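Fikton Wiki
Search articles Go

Tabletop tidying (example gathering)

Tabletop tidying is one of the household jobs in Fikton, the set of recorded examples we keep at Drovberg for teaching a robot to copy people. I wrote most of this article, so forgive the "I" all over it! An operator steers both arms through the job from start to finish, and the robot saves what its cameras saw along with every joint position. One run like that is called an episode.

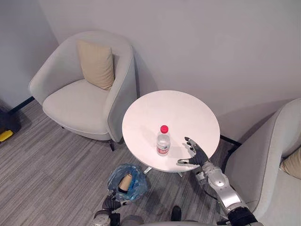 We record in batches of 16 episodes, then stop for a break (your shoulders will want one). Between episodes I move things a little, because a learner that always finds the bottle in the same spot tends to memorize the spot.

Wrist views

The head camera gives the learner the room, and the wrist cameras give it the close work. Bags are where I lean on them most – thin plastic folds differently every single time, and it loves to hide the very thing you're reaching for.
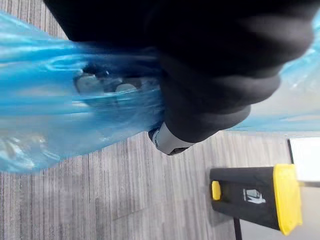
Wrist view with the blue bag, over the gray floor.

I used to throw out any episode with a fumble in it. The Dulten set was built that way, nearly 32 hours of spotless runs, and the model trained on it had no clue what to do after a bad grab. So now fumbles stay in, as long as the operator recovers, and they get their own tag.
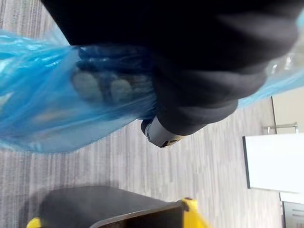
Labeling

Each episode gets one plain sentence plus a score from 1 to 5. Anything under a 3 goes to the Van Dusen folder for a second look.

Filed under: Robot learning | Demonstration data | Household tasks
9 shares · 5 comments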